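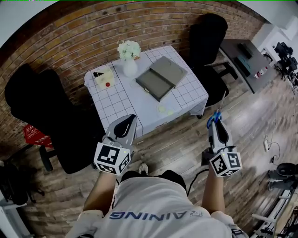 OK so a bunch of you asked how the "walk every street in Sidthorpe" thing is going, and I keep answering in replies and losing them, so it's thread time. Get a drink, I talk a lot.

Quick numbers for the new people! My map (I use Cirneo, it colors in a block once you've walked it end to end) says the city has 3,749 blocks. As of 9th August I've done 1,946. I'm over halfway!! I did a little dance at the corner of Leta and Grove and a man on a porch clapped.

I started in January, which was dumb. Ice everywhere, dark by dinner. But also the streets were so quiet, and you could see into the yards with all the leaves down. I found a whole creek I'd been driving over for years.

Rules, such as they are: both ends of the block have to be walked. Alleys count if they have a name. Dead ends count and you have to go all the way to the end, even when there's a dog with opinions. Private drives don't count and I've made my peace with that (mostly).

The part I got wrong was going in order. I tried to do it like mowing a lawn, up one street and down the next, and by the third week I was bored out of my mind. Now I pick an errand and walk to it the long way. Dentist? Great, that's eight blocks I didn't have. Library book due — wonderful, the whole east side of the park.

Second thing I got wrong: shoes. I bought the stiff hiking kind. For sidewalks! My heels have not forgiven me. Plain running shoes, a half size up, thicker socks. Done.

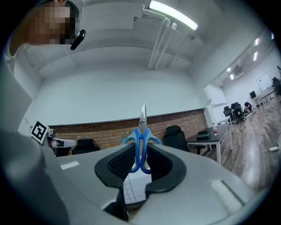 **Rebecca Guerra**
*Walker of blocks, maker of the Sidthorpe Sidewalks thread*

Favorite street so far, since it's the question I get most: Leta. Whole thing, river to the water tower. It changes its mind every few blocks. Brick row houses, then a tire shop, then these huge old places with the wraparound porches, then a field with two goats in it. TWO GOATS. Inside city limits!

Least favorite is the access road behind the mall. No sidewalk, no shade, a ditch on one side. It took me three tries to finish because I kept finding reasons to turn around. Never again, and luckily I never have to.

Food stop: Benedetti, on the corner past the post office. Get the rosemary roll and get it before ten. They'll fill your water bottle without you asking, and there's a bench outside that gets the morning sun. I've now "needed" to walk that neighborhood more than the map strictly requires.

Casimiro Gallardo asked me if I listen to anything. Sometimes! Podcasts on streets I think will be dull, nothing at all on new ones. I'd have missed the lady practicing trumpet in her garage if I'd had earbuds in. She was working on one phrase over and over and by the time I came back down the other side she had it.

For the Cirneo people: if a block won't turn green, you probably cut the corner. Walk all the way up to the stop sign, count to five, then turn. Also turn off battery saver before you leave the house. I lost a whole afternoon up on the ridge to battery saver and I'm still mad.

Yes, I went back and re-walked it. Of course I did.

Heat is the big thing right now. I go out at six, I'm home by eight, and anything uphill can wait until the fall. The south hills are almost totally blank on my map and they can stay that way for a bit.

If you live on Orchard, Dunmore or any of the little courts off the ridge road, tell me what I should look for! A weird mailbox, a good tree, a cat who takes visitors. I'm planning that stretch next and I'd love a list to carry.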